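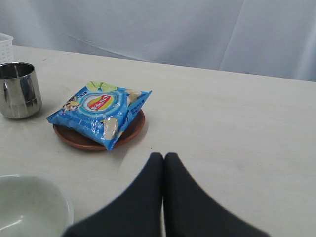

How do I get the gray smudges off a white table without making new ones?

I have a light gray-white table with a matte top. It came out of a clearance place in Berport, no label, no paperwork, and the man who sold it to me described the material as "table." I eat most of my snacks at it, which I realize is part of the story.

The trouble is smudges. They are faint, and there are also streaks, which I think are my own work from wiping it. Straight on, it looks fine. Get down level with the surface when light comes in from the side and it looks like a windshield. I have tried dish soap, glass cleaner, and a spray called Tumavix that promised a "showroom finish" and gave me more streaks, this time smelling of pear.

Things that live on it: a stainless steel cup, a brown saucer-type plate, a white plastic basket with holes in the sides, and usually a bag of Lay's that I put on the plate under the impression this keeps the table clean. The bag is bigger than the plate, so you can judge for yourself how that goes.

What I want to know:
Is the steel cup leaving marks, or is it me?
Can I use a melamine sponge on a matte top?
Is there something I should put on it afterward so I don't have to do this every week?

I paid $39 for the table and would like to spend less than that cleaning it.

Brisa Aguirre
13 November 2018

Folasade Briggs

I cleaned rental kitchens for 9 years and matte white was the finish I complained about most, so you have my sympathy. Most of what you're looking at is probably leftover cleaner. Glass cleaner and sprays with a nice smell tend to leave something behind, and then you wipe with a cloth that still has last week's something in it. Chip grease joins in.

Get all of it off once and the rest is easy:

Take everything off the table, including the basket. People clean around a basket for months and then wonder about the rectangle.

Put a small squirt of plain dish soap in a bowl of warm water. Small. If there's foam standing up in the bowl you've used too much, start over.

Wipe with a microfiber cloth that has been washed without fabric softener. Wring it until it stops dripping. Work in one direction from the back edge toward you.

Go over it again with a second cloth and plain water. This is the step you skipped when you tried dish soap. Everyone skips it. Change the water when it goes cloudy.

Dry it right away with a third cloth. Leaving it to air dry is how you get streaks.

If you can still see smudges after that, try a little rubbing alcohol on a damp cloth, in a spot under where the basket sits, and look at it the next day before doing the rest. You don't know what the top is made of and alcohol is rough on some paints and lacquers.

On the cup: metal can leave thin gray lines on a matte surface if you slide it around. They look like pencil. Run a fingernail across one. If you can't feel anything, it's a deposit and will usually come off with a paste of baking soda and water, rubbed very lightly. If your nail catches, that's a scratch and you and the scratch will be living together.

No to the melamine sponge, at least not over the whole top. It's a very fine abrasive. It will polish the part you rub and leave you with a shiny patch on a matte table, and you'll be back here asking about that.

Don't put anything on it afterward either. Wax and polish are what you just spent an evening removing.

Oluwatosin Akinola

Get a tablecloth.

Hadiza Shehu

I agree with Folasade on nearly everything, but I did use a melamine sponge on mine (white desk, matte, also of unknown parentage) and it was fine for one stubborn mark the size of a coin. I used it wet, with no pressure, 4 passes and stopped. On the second mark I got confident and now I have the shiny patch she mentioned. I keep a lamp on it.

For the snack end of the problem, put the chips in a bowl. A bag on a plate slumps over the side as soon as you've had your hand in it, and the outside of the bag gets greasy from your fingers too, so the plate is only protecting the part of the table underneath the plate. Also check the bottom of that saucer. Mine had an unglazed ring that left marks until I stuck felt dots on it.

Brisa Aguirre

Did the three cloths. The water from the first pass was the color of tea, so thank you, Folasade, and I'd rather not discuss it further. The streaks are gone. Two of the pencil lines came off with baking soda and one did not, and my fingernail says it's a scratch. It now lives under the basket.

Felt dots are on the plate. The chips are under review.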